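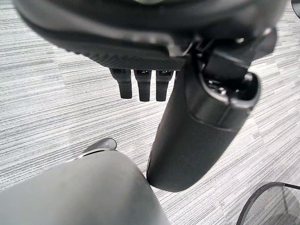

Fig. 1. Gripper over carpet tile, wrist camera.

Unit 2: Budgeting for a gripper cell
Course handout, Zoi Balaskas

The arm takes most of the attention in a quotation, but the parts at the end of it are where budgets go wrong. The gripper in Fig. 1 has short prongs on the housing and a thick cylindrical finger. Each type of part goes on its own line in your plan, with a price and a delivery time.

Costs to list before you ask for quotes
Gripper and mounting bracket
Spare fingers (order 2 sets with the first purchase)
Wrist camera and cable
Bins and test objects
Floor work, if the arm will stand on carpet tiles
Training for staff

Delivery times
Zemgate quotes 30 days for fingers and 60 for a full gripper. Resow holds fingers in stock but does not sell the bracket separately. Ask both for a written date. If the bracket comes last, the whole job waits for it.

Spares and repairs
Our department sets aside 2000 pounds a year for gripper parts. Small fasteners and covers come out of the same sum. Record each part when it is fitted, so that next year's figure rests on what was used.

Task for the seminar
Draw up a one-page budget for the Zesivlow sorting project. Show first-year costs and running costs in separate columns. Mark any price you had to estimate and say who could confirm it. Bring two printed copies. The price lists are in the course folder under Zwane.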